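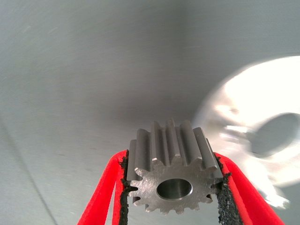

¿Qué conviene comprar primero para una célula de montaje pequeña, el brazo o la pinza?
Primero se decide la pinza, y con ella los dedos y las almohadillas. El brazo se elige después, cuando ya se conoce el peso total en la muñeca.

Paso 1. Escriba la lista de piezas
En nuestro taller de Ibarra empezamos con engranajes rectos de acero y un disco metálico con agujero central. Anote de cada pieza el peso, el diámetro y la zona por donde se puede agarrar. En un engranaje pedimos siempre el agarre por los dientes, para dejar libre la cara plana.

Paso 2. Separe el presupuesto en tres partidas
Equipo principal, consumibles y horas de ajuste. La tercera es la que más se olvida. Nerea Bustamante, de compras, reservó 12 jornadas y se gastaron casi todas.

Paso 3. Pida los dedos por separado
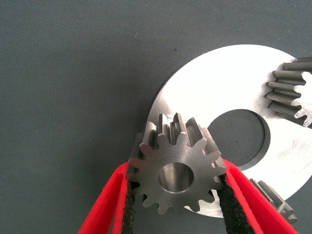 El proveedor Vimell nos cotizó cada juego de dedos en 148 euros, y el de Tranlow en 200 con las almohadillas ya pegadas. Compre al menos tres juegos. Las almohadillas son material de desgaste y deben tener su propia línea en la hoja - no las ponga dentro de "varios".

Paso 4. Haga una prueba antes de firmar
Envíe sus piezas reales al vendedor, no un dibujo. Pida también el plazo de repuestos por escrito. Nosotros dejamos la segunda célula para septiembre, con el mismo modelo de pinza, y así se comparten los recambios.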